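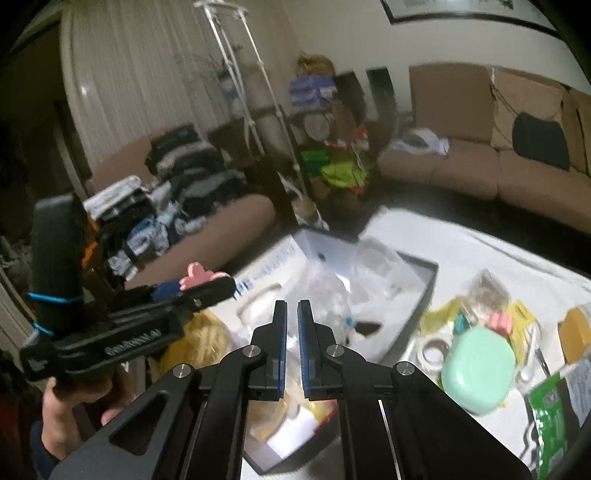

Wi gripper project: dropped frames and the sorting task
Student Projects > Manipulation

warkel_lead
Posted in January
Status for the club's sorting project. We have 3,284 demonstrations logged. After the filter pass 2,729 are usable. The rest fail on tracking loss or on a jaw-width signal that flatlines partway through. Task is unchanged: pick one item off the cluttered table, place it in the box, return to start pose. Policy training is on the Lindico branch. I want opinions on whether to collect more or fix the filter first.

ohm_and_a_half
Fix the filter. I went through a batch of the rejects by hand and a good part of them looked fine to me. The tracking-loss threshold was set for the old table, with far less on it.

Csenge Dudás
Disagree. The threshold is strict on purpose. If the pose jumps 2 cm near the grasp, the policy learns the jump. Loosening it gets you a bigger number in the report and a worse model.

ohm_and_a_half
Then make it strict near the grasp and loose during transit. It's one condition on jaw width.

tbarrow
Before anyone edits thresholds, look at hand speed. Most of my rejects come from swinging the gripper between the table and the box. The image smears, the tracker has no features for several frames, and the pose drifts.

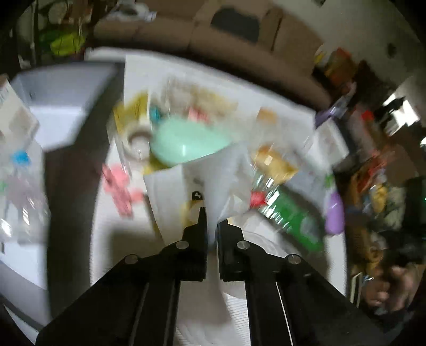
I reran my last batch at half speed and the reject rate dropped a lot. Slower demos are longer, so storage goes up. I can live with that.

warkel_lead
Half speed changes the action distribution. Did you resample?

tbarrow
No. Raw timestamps. I can resample on export if Lindico needs it.

Csenge Dudás
Please do. Mixed speeds were the reason the Ullura baseline hesitated above the object last semester. Also shorten the exposure before asking everyone to move like they're underwater.

kp_lowgain
Shorter exposure means more noise indoors. We tried it in the fall with the ceiling lights only and the tracker got worse. Add a lamp first.

ohm_and_a_half
+1 on the lamp. Has anyone checked bags separately? Thin clear plastic gives bad grasps for me at any speed. The pads close on a fold and the jaw-width reading is close to zero, so the filter calls it a miss.

warkel_lead
That explains the flatline group, or part of it. I'll tag bag grasps and exempt them from the width check. Plan: 1,000 new demos at reduced speed, resampled on export, lamp on. Threshold stays until we compare.

Csenge Dudás
Fine with me if 728 of the old rejects get rescored under ohm's rule as a side test. Same seed for both runs, please.

ohm_and_a_half
Why 728?

Csenge Dudás
That's what fits on the spare drive.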